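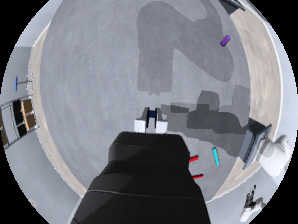
4.2 Surface texture and perceived shade

Thomas and Hà asked readers to match gray countertop samples to a printed shade card. Mottled samples were judged darker than plain ones of equal reflectance. The Rindent card, with 2,000 printed steps, gave the smallest spread between readers.

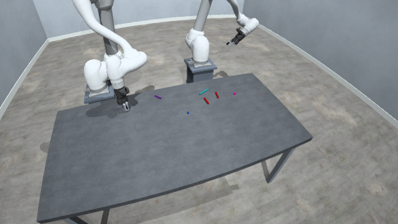 4.3 Edge contrast

Edge bands were treated as a separate factor. Each sample was read under 2 lamps, with the band covered and then exposed. 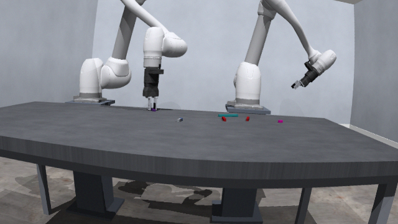

Figure 2. Mottled gray tabletop with a darker band beneath the front edge.

Exposed bands shifted the match toward lighter steps (Kandasamy set only).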